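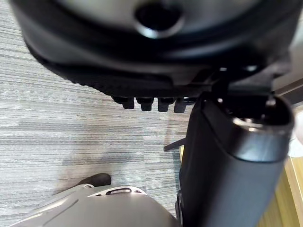 Paltau Weather Station, Observations Team

Rainfall and temperature observers wanted

We are looking for people in the Paltau valley to take daily weather readings at home. The station covers the lower valley well enough, but we have very few records from the slopes above Espinoza, where the first frost and the heaviest rain often arrive at different times than they do in town.

Observers read a rain gauge and a maximum/minimum thermometer once a day at 7 a.m. and enter the figures on our web form. In winter you also measure new snow with a ruler and board. A reading takes a few minutes. If you go away, a neighbor or family member can fill in, or you can mark the days as missing. Please do not estimate them.

No background in weather is needed. You should have:

an open spot in your yard, away from walls and tall trees
an internet connection or a phone that can send text messages
permission from the owner if you rent

We would like observers to stay for at least two years. Sites above 4,000 feet are the most useful to us, and we will place those first. The Putness road and the houses past the old quarry have no observer at all at present.

The station lends the gauge, thermometer, shelter and snow board. They remain station property and come back to us when you stop. Observers receive $700 a year, paid in June. Mileage to the training session is paid separately.

Training is one morning at the station. We cover reading the instruments, what to do when the gauge freezes or overflows, and how to report hail. A staff member then visits your site to choose a position and set up the shelter.

To apply, send your name, street address, a phone number and a short note on your yard to Olga Cisternas, observations coordinator, at the station office. Include your elevation if you know it. Paper forms are at the front desk and at the Jiltent feed store.

Applicants must be 18 or older. Current observers do not need to reapply.

Posted 29/01/2024. Open until all sites are filled.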